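Rasurik Two-Arm Tabletop Kit, from Kasau

We built the first Rasurik on a bench in our shared workshop at Wistbridge, and we still try every kit on the same sort of job you'd give it at home - sorting odds and ends into baskets on a plain black cloth.

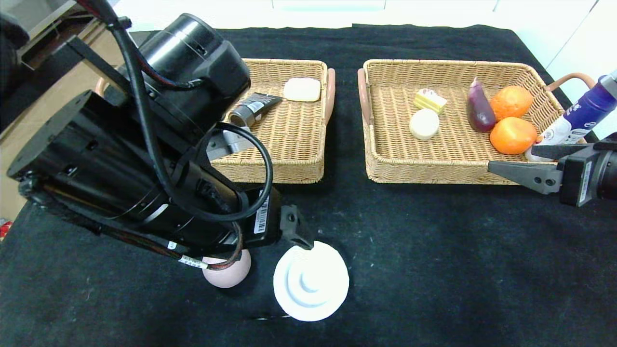

Rasurik at the bench, with a purple-capped bottle in the right gripper.

Each finger has a textured inner pad, and spares are easy to swap in. 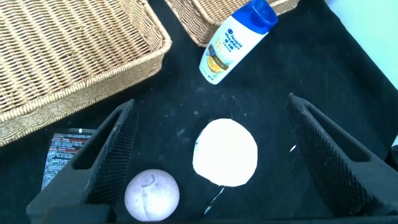 What you get

Two arms, two parallel grippers, and 141 fasteners in labeled bags. Set aside a good long weekend, and do take your time with the cables!
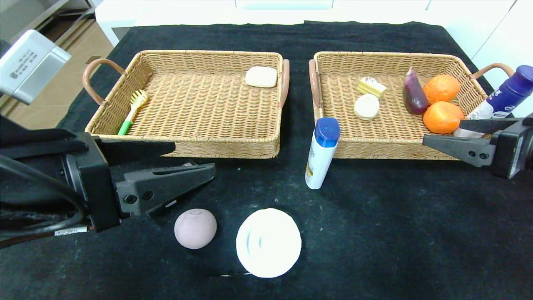
We like leaving plenty of slack near the wrists, and we'd suggest you do too. Next batch ships in August.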